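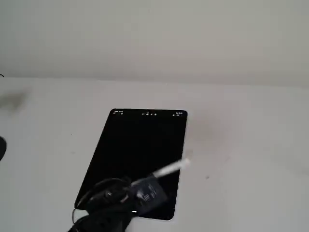 How dark should the screen be before I start to draw?
Use the black page at normal brightness. A light line is easy to see on it, and you can correct the page color later in the settings.

Wevuven Sketch > Set-up guide > First drawing with the stylus

Preparing the tablet

1. Put the tablet flat on a table which does not shake. Take off any thick cover, so that all four corners touch the table.
2. Wipe the glass with a dry cloth. Small dust under the tip can make a broken line.
3. Check in the status bar that the battery is at 50 percent or more. Drawing with the screen always on takes more power than reading.
4. Set the screen lock time to 5 minutes.

Note: If you turn the tablet, the page turns also. Lock the rotation before you begin, otherwise the toolbar will change its side during the work.

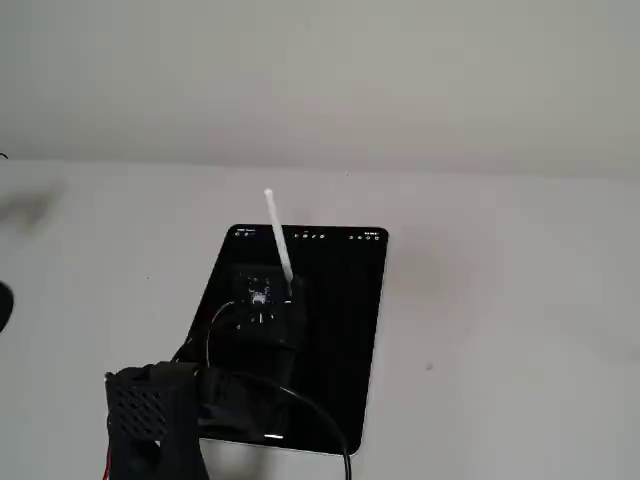 Making the first stroke

5. Open Wevuven Sketch and choose New page – Black.
6. Select the pen with the thin line. The recommended width is 2 for the first test.
7. Hold the stylus nearly upright and let the tip touch the glass without pressing.
8. Draw one small closed loop. Go slowly and finish at the same point where you started.

The loop does not need to be a nice circle. A small oval with wobbly sides is good enough for the test,

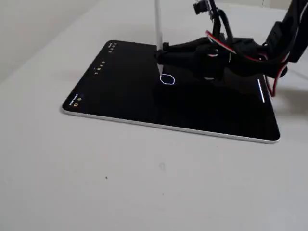

and it is only important that the line has no holes and that both ends meet. If the ends stay apart, lift the stylus, choose Undo and draw the loop again more slowly.

Caution: Do not use a stylus with a worn or loose tip. It can scratch the glass, and scratches are not covered by the Diltska warranty.

9. Save the page under a name which you will remember. Pages without a name are deleted when the app is closed.

If the line appears beside the tip, open Settings – Stylus – Align and follow the instructions on the screen.

Guide text: Kazimiera Tomaszewski
Contact | © Vomus | Back to top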